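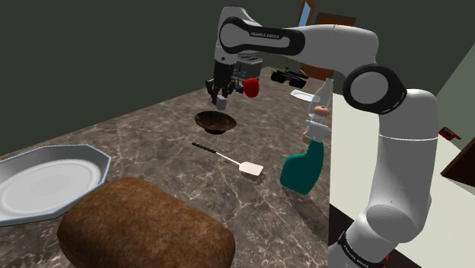 Naveen Sachdeva replied under the original title that "planner is wrong" could mean six things, and asked whether the bad number was already there before the planner got it. I have changed the title. I still don't know the answer to his second point, so I am putting the whole thing up.

Gripper stops over the rim of the bowl when the goal is the center

Posted by Ayodele Odukoya, 2019-12-30

I'm running a Franka arm in a Bedska kitchen scene. Dullow gives me object poses from the depth cameras, and Latitport plans the motion. The goal is a pre-grasp pose straight above the center of the brown bowl, fingers pointing down, and then a slow descent.

The plan succeeds and the arm moves smoothly. No collision warnings. But the fingers end up over the rim. If I move the bowl and replan, the error comes along with it, so I don't think it is a fixed calibration offset.

What I have tried so far:

Raising the planning time limit to 4 seconds. No change.
Swapping the planner for the other sampling one. Different path, same end pose.
Tightening the goal tolerance to 2 mm. Still reports success.
Taking the bread and the spatula out of the collision scene. No change.

I read through ticket 811 on the Latitport tracker, but that one is about joint limits. Am I missing a setting?

Fionnuala Corrigan

Had this last January. Reinstalled Latitport and it went away. Also make sure the bowl isn't in the collision scene twice, once from Bedska and once from Dullow. That gave me a lot of trouble.

Ayodele Odukoya

Reinstalled, same result. The bowl is only in there once, I checked the object list. Thanks though.

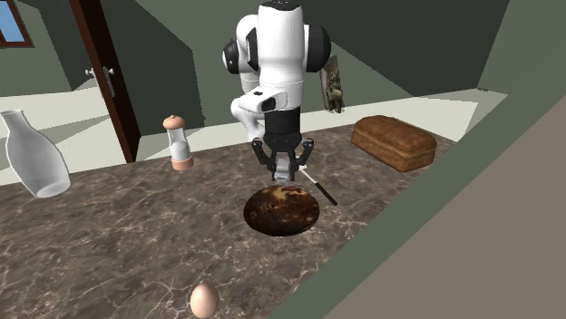 Illia Maksymiv
Moderator, Planning and Perception

A sampling planner that reports success within 2 mm at the end has done what it was asked. Two different planners ending at the same pose tells you the same thing. I would leave Latitport alone and look at the goal.

Dullow fits its pose to the points it gets. With a shallow dish, the wall nearest the camera can hide part of the inside, and you get more points on one side of the rim than the other. If you use the mean of those points as the object center, it slides toward the side with more points. The error will follow the bowl when you move it, as yours does.

To check this, skip perception for one run. Bedska knows the true pose of every object. Read the bowl pose from the simulator, put the same vertical offset on it and send that as the goal. If the fingers come down over the center, the fault is in the estimate. If they still end up over the rim, look at which link your goal is set for. It should be the tool frame between the fingertips, and the transform from the wrist to that frame has to match the gripper model you loaded.

Print both poses in the base frame and subtract them. Don't judge the direction of the error by eye from a render. "Far rim" is a different side of the bowl depending on where the camera is.

If it is the estimate, fit a circle to the rim points and use its center.

Ayodele Odukoya

True pose works. The estimate was off by 7 cm, nearly all of it along y. Fitting the circle now.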